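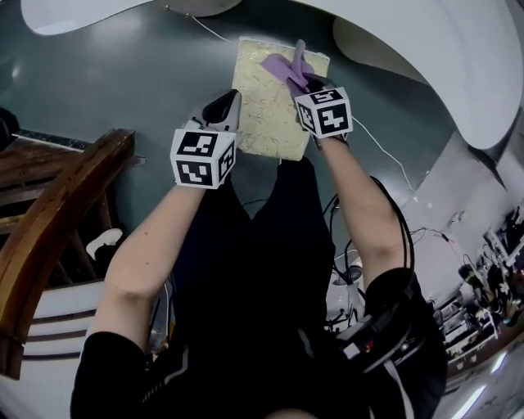 Open Day Wiping Set: README

Hi, and thanks for downloading! I'm Mavis Szabo, and I put this little set together after our open day at the Narkomura workshop on Oct 12, 2020. If you came by and had a go with the grippers, you may well be in here somewhere (hands only, see the privacy part further down).

What's in it

There are 307 recordings. Each one is a person with a hand-held gripper in each hand, doing something with a cloth and a flat panel or sheet. Mostly that means wiping, but plenty of visitors got more interested in picking the cloth up by a corner, or lifting the sheet and holding it up, and I kept all of that. I like those ones best! We'd planned a strict wiping task back in July and it lasted until the first family walked in.

Every recording has its own folder with the head view, the gripper tracks and a short text note. The notes are mine, typed between visitors, so please forgive the spelling. Where a note says "Marby" it means the routine Vaughn Lindgren wrote for the demo: pick up the cloth, wipe left to right, put it down. Where it says "free" the person did whatever they felt like.

How the tracking works

The white cubes with the blocky black patterns are how we work out where each gripper is. The software looks for those patterns in the head view, so it's happiest when a couple of faces of each cube are showing. Turn your wrist too far in and it loses you. I must have said "cubes up, please" a hundred times that day, and by the afternoon the kids were saying it to their parents.

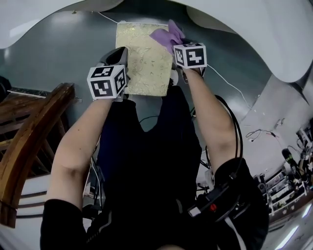 Lifting is harder on the tracks than wiping, by the way. When you're wiping, your hands stay low and fairly steady, and when you lift something flat you have to keep both grippers working together or it twists on you. I found it surprisingly tiring, and I do this for a living. Expect more gaps in the "free" folders. A gap is written as an empty row. I didn't fill them in, and I'd rather you chose your own way of doing it.

Known problems

Folders that start with "mc" came from the McIntyre end of the hall, where the clock on the recorder was running 2 seconds behind. I haven't fixed it. Just shift the gripper tracks and they line up fine.

The left and right labels were swapped in a few early notes. The tracks themselves are correct, so trust those over me.

Some recordings stop in the middle of a wipe. People wanted to chat, and so did I.

Privacy

No sound was kept. Everybody recorded signed the form at the door. If you've changed your mind, write to me with the number on your visitor slip and I'll take your folder out of the next version.

Using it

Teach with it, train with it, poke holes in it. Please mention the Prakine project if you publish anything. The full download is around 900 MB, and Vaughn has a script that unpacks the folders and draws the tracks if you'd like to look before you commit to anything. It's in the tools folder, and questions about it should go to him!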